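Wir verwenden Cookies, um dir das beste Leseerlebnis zu bieten. Einstellungen | Alle akzeptieren
Start | Checklisten | Haushalt | Küche & Vorrat | Kontakt

Checkliste Glastisch und Obst: einmal durchgehen, bitte mit Kommentaren!

Ich mache diese Runde jetzt seit August, immer dienstags, und weil Krešimir Stan mich gefragt hat, ob ich ihm das mal aufschreiben kann, kommt sie jetzt mit allem, was mir dazu einfällt (also mit ziemlich viel). Die alte Liste aus der Trinberg hatte 17 Punkte, davon habe ich die meisten rausgeworfen. Wer prüft schon jede Woche die Fußleisten!

1. Tischplatte, Oberseite
Mit der flachen Hand drüber, dann mit dem Fingernagel am Rand entlang. Kratzer sind mir egal, Abplatzer nicht. Wenn am Rand etwas ausgebrochen ist, kommt der Tisch weg vom Durchgang und es isst niemand daran, bis die Platte getauscht ist.
Kommentar: in Ordnung. Ein bisschen schmierig war sie, habe ich gleich mitgemacht.

2. Tischplatte, Sitz auf dem Gestell
An zwei Stellen leicht anheben, gegenüber, und schauen, ob sie kippelt oder rutscht. Bei runden Platten merkt man schlecht, wenn sie gewandert sind, da hilft nur, sich einmal von oben drüberzubeugen und zu gucken, ob das Gestell noch mittig sitzt.
Kommentar: sitzt. Die Gummipuffer von Ristić halten besser als die alten Filzdinger, davon habe ich noch eine halbe Tüte, falls die jemand will.

3. Trauben, vor dem Hinstellen
Jetzt wird's kleinteilig. Ich zupfe die Beeren immer vom Stiel, drehe jede einmal um und drücke ganz leicht am Stielansatz. Weich, braun oder aufgeplatzt heißt raus damit, auch wenn es schade drum ist. Und dann nicht zu viele auf einmal in die Schüssel, sonst rollt garantiert eine über den Tisch und landet unter irgendeinem Schuh.

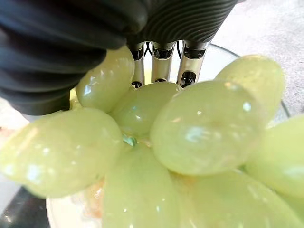 Wenn kleine Kinder da sind, werden die Trauben geschnitten, und zwar längs, in Viertel. Da lasse ich auch nicht mit mir reden! Ganze Beeren haben genau die falsche Größe für eine kleine Luftröhre. Krešimir meinte, halbieren reicht doch, aber nein, bitte vierteln, das dauert keine zwei Minuten länger.
Kommentar: diesmal nur Erwachsene, also ganz gelassen.

4. Schüsseln
Glasschüsseln gegen das Licht halten und auf Haarrisse absuchen. Bei den anderen reicht es, einmal mit dem Daumen um den Rand zu fahren, außerdem unten nachsehen, ob der Boden sauber ist. Ein Sandkorn unterm Schüsselboden macht auf der Glasplatte Kratzer, die kriegt man nie wieder weg, ich habe wirklich alles versucht, sogar die Paste von Dilbridge.
Kommentar: beide Schüsseln ok. Die mit dem breiten Boden steht mir persönlich lieber auf Glas, die kippt so schnell nicht um.

5. Kabel und Teppich
Mein Lieblingsthema, alle verdrehen schon die Augen. Unter einem Glastisch sieht man Kabel zwar wunderbar, man stolpert aber trotzdem drüber, weil man beim Hinsetzen eben auf den Tisch schaut und nicht darunter. Also: Kabel flach auf den Boden legen, keine Schlaufen dort, wo Füße hinkommen, und nichts um das Gestell wickeln. Beim Teppich auf hochstehende Kanten achten und nach alten Beeren suchen. Auf grau gesprenkeltem Flor findet man die übrigens erst, wenn man draufsteht (fragt meine Socken).

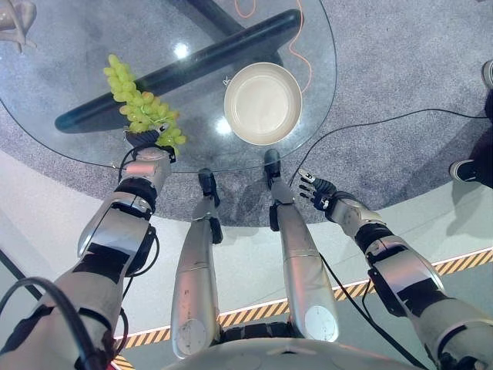
Kommentar: das orange Kabel bitte ganz unter dem Tisch herausnehmen und an der Wand entlangführen. Das ist der einzige Punkt, den ich auf »offen« gesetzt habe. Klebeband auf Teppich finde ich nur als Notlösung gut, das löst sich nach ein paar Tagen und dann steht es erst recht hoch.

6. Umfüllen
Schüssel erst leer hinstellen, dann füllen, und zwar über der Platte und mit Abstand zur Kante. Die Rispe am Stiel fassen und nicht an den Beeren, sonst gehen unten welche ab. Wer tropfnasse Trauben direkt vom Waschbecken herüberträgt, wischt bitte hinterher den Boden auf, ja?
Kommentar: habe ich so noch einmal durchgesprochen, alle haben genickt. Mal schauen, wie lange es hält.

7. Licht
Fehlte auf der alten Liste völlig! Wenn sich die Lampen stark in der Platte spiegeln, erkennt man die Tischkante schlecht und stellt ein Glas gern mal halb daneben. In der Skukdale haben sie dafür matte Schirme gekauft, das fand ich eine gute Idee und würde ich bei uns auch vorschlagen.
Kommentar: Reflexe auf dem Glas sind da. Kein Mangel, aber ich behalte es im Auge und trage es nächstes Mal wieder ein.

Ergebnis: Tisch und Schüsseln frei, Kabel offen. Wer es umlegt, hakt es bitte auf dem Zettel an der Küchentür ab und schreibt sein Kürzel dazu, sonst krieche ich nächste Woche wieder umsonst unter den Tisch.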